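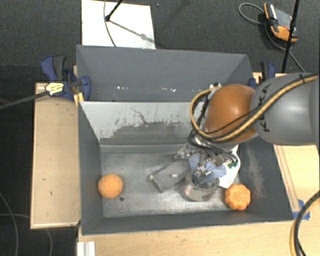 Sânziana Ciobanu
Redactora técnica, área de manipulación y control

Imprimir | Enviar por correo electrónico

Inicio | Visitas | Laboratorios | Métodos | Archivo | Contacto

Visita al laboratorio de manipulación de Riluddale

El laboratorio de Riluddale ocupa la planta baja de un edificio compartido con el taller de Flesport. La visita estaba limitada a la línea de trabajo que dirige Parvaneh Hosseinzadeh: recogida autónoma de datos de agarre en cubeta, con reposición de objetos sin intervención del operador. El grupo llama Fultitz al método, y con ese nombre figura en la documentación que se entregó a los asistentes.

La cubeta, de paredes inclinadas y fondo metálico, está sujeta con mordazas azules a una mesa de madera clara. El brazo trabaja desde un lateral y baja la pinza hasta el fondo. La superficie interior acusa el uso, con arañazos y manchas oscuras en el suelo y en las pendientes. Hosseinzadeh indicó que no se limpia entre series, para que el modelo visual no dependa de un fondo uniforme.

La inclinación de las paredes forma parte del método. Un objeto soltado en cualquier punto tiende a volver a la zona alcanzable, con lo que una secuencia puede prolongarse sin que nadie entre en la celda. En la versión anterior, con paredes verticales, los objetos quedaban en las esquinas y la pinza no disponía de ángulo para entrar.

El conjunto de objetos es pequeño y heterogéneo. Durante la visita se trabajó con una bola naranja de superficie texturada, una pieza naranja de contorno festoneado, piezas metálicas y un paño azul claro. El paño es el caso difícil. Su geometría cambia en cada contacto, puede tapar parte de la pinza y no admite una postura de agarre definida de antemano. Las piezas metálicas plantean otro problema: los reflejos alteran la estimación de profundidad y desplazan el punto de agarre previsto.

El procedimiento se divide en episodios. Cada uno comienza con la cubeta en el estado en que la dejó el anterior y termina cuando la pinza se abre o cuando vence el tiempo asignado. La política elige el punto de entrada, la orientación de la muñeca y la profundidad de descenso. La etiqueta de éxito se obtiene comparando la imagen previa con la posterior y contrastando el resultado con la apertura medida en los dedos. Si las dos fuentes discrepan, el episodio se guarda sin etiqueta y queda fuera del entrenamiento.

La serie presentada consta de 1389 episodios, de los que 800 se emplearon para ajustar la política. Otros 100 se reservaron para evaluación y no se consultaron durante el ajuste. El resto corresponde a calibración y a episodios sin etiqueta. A la pregunta de un asistente sobre el desequilibrio entre objetos, Hosseinzadeh respondió que la selección se pondera según el error reciente, de modo que el paño recibe más intentos que la bola. 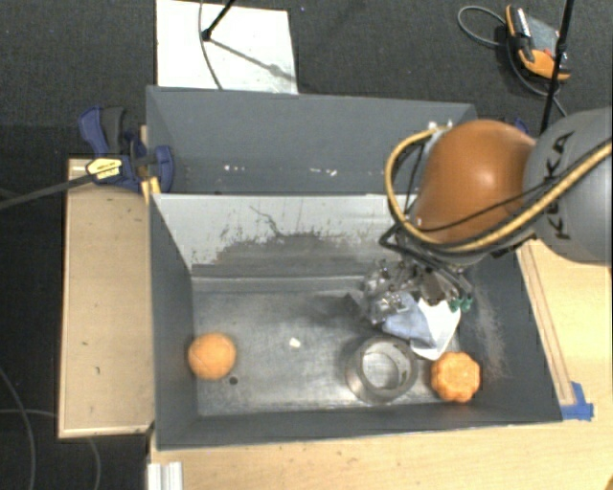
Última modificación de esta página: 10/17/18

La segunda parte se dedicó a la comparación con el método de referencia, una heurística de agarre por centroide que el grupo denomina Dehghan. Con objetos rígidos y separados, ambos métodos dan resultados similares. La diferencia aparece cuando hay contacto entre piezas, por ejemplo con el paño arrugado contra un aro metálico corto apoyado en el fondo. El centroide calculado sobre la región conjunta cae en la frontera entre los dos objetos, y la heurística cierra la pinza sobre una zona que no corresponde a ninguno. Fultitz tiende a entrar por los pliegues.

El aro tiene interés propio. Al ser hueco, el centro geométrico coincide con el fondo de la cubeta, y un agarre centrado con los dedos cerrados toca el suelo. La política aprendida coloca los dedos a caballo del borde. Este comportamiento no se programó y apareció en la serie de febrero, según las notas del grupo.

No se facilitaron tasas de éxito por objeto. El grupo prefiere repetir la evaluación con 3 semillas distintas antes de difundirlas, y la comparación citada debe leerse como cualitativa. Tampoco se ha medido la transferencia a otra cubeta. La calibración entre cámara y brazo se hace al inicio de cada serie, y no se comprueba de nuevo salvo que aumenten los contactos con el fondo.

En el turno de preguntas se trató el desgaste. Los contactos repetidos con la chapa obligan a limitar la fuerza vertical, y ese límite reduce el rendimiento con piezas planas, que requieren apoyar los dedos para entrar por debajo. El taller de Flesport ha preparado unos dedos más finos, todavía sin montar. También se preguntó por el paso de los cables alrededor de la articulación: el planificador restringe el giro de la muñeca para no tensarlos, con la consiguiente pérdida de orientaciones disponibles.

La documentación de Fultitz puede solicitarse a la secretaría de Riluddale. Los registros de episodios no se distribuyen por el momento.

Imprimir | Enviar por correo electrónico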